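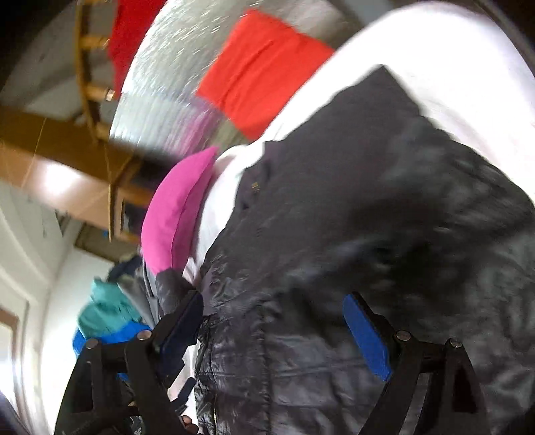
July 1, 2026
Equipment plan, second half of the year

Went over the gripper budget with Toshiko Shimada this morning. Writing it down before I lose track of which quote was which.

We have 2,257 left in the hardware line. That has to cover the hand-held grippers and whatever spares we keep on the shelf. The arm lease comes out of another line, so leave it alone here.

Marnitz quote: 600 per hand-held unit, pads included. Three units fit, with 457 left over. Lead time 31 days from order. They will hold the price if we order before the end of the month.

Plinduvov quote: cheaper per unit, but pads are extra and they only sell them in full boxes. Toshiko asked in May if they would split a box and they said no. With one box added they come out above Marnitz. Dropping them unless the terms change.

Pads: 46 a set from Patwary. Four sets is 184. I would like six, but then there is not much left for pivot pins and shipping. Start with four. Padded jackets and bedding are a big share of the home list, and I want fresh pads on hand before we start the long fabric sessions. Blue again, so left and right stay easy to tell apart from the old black ones in the drawer.

Not buying this round:
- second charging station (the one on the bench will do)
- hard cases. Toshiko wants them for home visits. Ask again in the fall.
- Edel mounting plates. Still no drawing from them, and I won't order without one.

Open: does the Marnitz price include shipping? The quote has a blank where the last one had a number. Toshiko will call them. Also need to know if their pins match our spares, otherwise we carry two kinds.

If shipping is extra, go down to three sets of pads and keep the three units.

Search notebook
Enter keyword
Go

Recent entries
Pad wear, old set
Home list, fabric items
Arm lease renewal
Drawer inventory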